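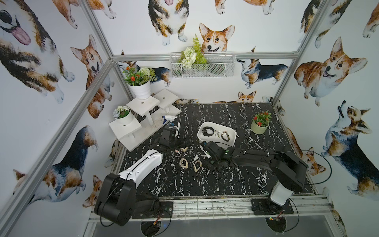

Demonstration gathering is the part of robot learning in which people produce the examples that a learning system is later trained on. In the usual arrangement, a person guides one or two robot arms through a household or workshop task while cameras and joint sensors record everything at once. Each recorded attempt is called an episode. A finished collection may hold a few dozen episodes or many thousands, and the way they were gathered shapes what the trained system can do at least as much as the choice of learning method.

Background

Early industrial robots were taught by moving the arm to a point, storing the point, and repeating. This works beautifully when every part arrives in the same place. It works poorly in a home, where a bracelet can land on the table in endless ways and no two heaps of jewelry look alike. Learning from demonstration takes a different road. The system studies many examples of a person handling the variation and picks up a rule that links what the cameras show to how the arms should move next.

The idea is old, but cheap arms, small cameras and better learning methods have made it practical for small groups. A pair of tabletop arms, a sturdy frame and a patient operator are enough to begin.

Methods

In leader-follower control, the operator holds a pair of lightweight arms shaped like the working pair, and the working arms copy their motion. Most people get the hang of it within an afternoon, though good two-handed work takes longer. Other groups use handheld controllers or a headset. Guiding the working arm directly by hand is also possible, but the operator's own hands then tend to appear in the recordings, where the system may learn to rely on them.

An episode begins with the objects set out and the arms in a starting pose. The operator carries out the task and marks the end with a pedal or a key. Afterward the objects are laid out again in a new arrangement. Resetting is dull work and often takes longer than the episode itself, which is why experienced teams plan it with care.

Tabletop tasks

Sorting and tidying small items is a favorite subject, and a wonderfully rich one. Bracelets, bands and thin chains slide, roll, tangle and hide behind one another. Putting them into a shallow tray calls for a fine grip, some judgment about where to grab, and now and then help from the second arm. A loop lying flat on polished stone is a fair challenge for a gripper: the fingers must come down close to the surface without scraping it, then close on a band that may skate away at the first touch.

Two-arm stations add the question of who does what. One arm may hold the tray steady while the other loads it, or both may pick at once and share the space above the tray. Operators develop personal habits here, and a collection made by a single person can carry that person's habits into the trained system.

Variety in the surroundings

A system trained against one plain background may fail when the background changes. Many teams therefore dress their stations with patterned walls, varied tabletops and everyday objects that have no part in the task. Wallpaper printed with watercolor corgis, a black marble top with white veins, pots of artificial flowers and a spray bottle all give the cameras something to see besides the task. The hope is that the system will learn to attend to the jewelry and the tray, and leave the dogs alone.

Plain and busy settings each have their supporters. Busy ones come closer to real homes. Plain ones make early faults much easier to find, and a team starting on a new task will often begin there and add clutter later.

The Warevbridge collection

A well-liked example among hobby groups is the tabletop tidying collection made at the Ketley workshop in Warevbridge under Smaranda Voicu. It holds 1693 episodes, of which 537 were set aside for testing. Voicu's notes, first shared in February, are read as much as the recordings. They urge operators to keep their mistakes when they recover from them – a dropped band picked up again teaches the system something a flawless run never can.

The notes also describe the Oprea reset, a habit of tipping the objects out of a cup instead of placing them by hand. People asked to scatter things at random tend to space them evenly, and the cup does not.

Quality checks

Before training, episodes are reviewed for dropped camera images, sensor delays and tasks left unfinished. At Dredau, a smaller group that borrowed the Ketley procedure, 672 episodes were gathered and two reviewers watched each one. Disagreements were mostly over what counts as finished: whether a chain hanging over the rim of the tray is in the tray, for instance. Writing such rules down before the first recording saves a great deal of sorting afterward.

See also

Imitation learning
Remote operation
Two-arm manipulation
Robot grippers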